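Amor em dois volumes, com gato e sem beijo

Por Ayten Kılıçarslan
Setembro

Há um momento, em quase todo mangá romântico, em que alguém tropeça. Em «Dağdelen», a série de Remzi Şimşekoğlu que a editora Tustura acaba de lançar em português, o primeiro tropeção chega na página 10, e a heroína cai em cima de um senhor de oitenta anos, proprietário de uma retrosaria. O galã vem depois, atrasado, a mastigar um pastel.

A história passa-se em Rimetti, uma aldeia de montanha onde o comboio para quando lhe apetece. Skaltwood, o rapaz do pastel, escreve cartas de amor por encomenda. Mira, que herdou a retrosaria e as dívidas, contrata-o para seduzir o fiscal. O leitor já adivinhou o resto e adivinhou mal: o fiscal apaixona-se pela prosa, Skaltwood apaixona-se pelo salário, e Mira passa 289 páginas a tentar vender botões.

Şimşekoğlu desenha mãos como quem tem contas a ajustar com elas. Quando Mira dobra um lenço, gasta 20 vinhetas; quando finalmente há uma declaração, resolve-a em duas, uma delas ocupada pelo gato. É um critério. Quem vem à procura de pétalas ao vento encontrará, no segundo volume, uma única flor, murcha e bastante bem desenhada.

O que falha é o fiscal, que merecia melhor do que um bigode — e as notas de rodapé, que explicam as piadas com um zelo quase policial. A tradução, de resto, corre bem, sobretudo nas cartas, ridículas na medida certa.

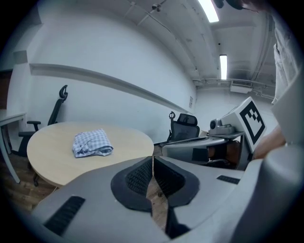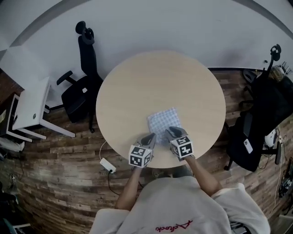

Remzi Şimşekoğlu discorda quanto ao bigode. Diz que o fiscal é o único romântico a sério do livro, que o desenhou primeiro e que, se houver terceiro volume, será ele a ficar com a retrosaria. Quanto ao beijo, responde que não lhe cabia na página.

14 comentários · 37 partilhas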